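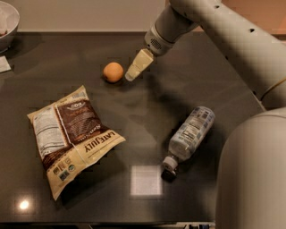
Woltitz shared workshop — questions about the arm build

Last changed in November. Please read this before you write to me, many answers are already in it. Simão Loureiro

What is the project?
We are building a robot that can clear a table after people eat at it. It should pick up small things, bottles and empty bags, and put each one where it belongs. We call it Ogola. For now we work only on the picking up. The sorting comes later.

Who is building it?
Three people. I do the software, Bogdan Bratu takes care of the wiring and the power, and Arnaldo Patrício makes the mechanical parts. Eustaquio Orozco comes on Friday evenings to help with testing, and he is also the person who finds most of our mistakes.

Did you make the arm yourselves?
No. We bought the arm second-hand and it came without software. The fingers of the gripper are ours, and also the program that moves everything.

Why do you practice with fruit and snack bags?
These are the things that really stay on our table. Before, we used foam cubes, and the robot became very good at foam cubes. Then we gave it a mandarin and it did not know what to do. A small round fruit rolls when one finger touches it before the other. A bottle lying on its side can also roll, but only in one direction, so it is a little easier. The bag is the most difficult. It has a different form each time, and the camera has trouble to decide where is the highest fold.

Is a shiny table a problem?
Yes, a big one. The ceiling lights reflect in a dark glossy top, and in the first weeks the program took these bright spots for objects. It tried to pick up a reflection 14 times in one evening. Now we compare two views, taken with the head in slightly different positions. A reflection moves in a different way than a real thing, so we can remove most of them. A matte cloth would solve it faster, but we want the robot to work on a normal table.

How does it find a clear bottle?
Not so well. The label and the cap are visible to the camera, the clear plastic between them much less. We teach the program to look for the label and the cap first and then to guess the body. If the label is missing, please expect a failure.

How strong does the gripper close?
We limit the motor current in the software. There are two levels, one for soft things and one for the rest. We do not have a force sensor in the fingers yet. Bogdan has one in a drawer, but the connector is wrong.

How many picks are successful?
In our last full test it was 61 from 100. Most of the failures were bags. I know that other groups publish better numbers — ours include the attempts where the object was pushed away before the fingers closed.

Is it safe to stand near?
Stay behind the tape on the floor when the arm has power. The stop button is at the left side of the computer desk. Everybody who wants to operate the arm must first do the short introduction with Arnaldo, it takes one hour.

Can I get the files?
The drawings of the fingers, yes. Write to Hélder Peixoto, who keeps our shared folder. The code I will give out when I have cleaned it.

Can I visit?
Yes, Friday after seven in the evening. Ring twice, the bell is weak.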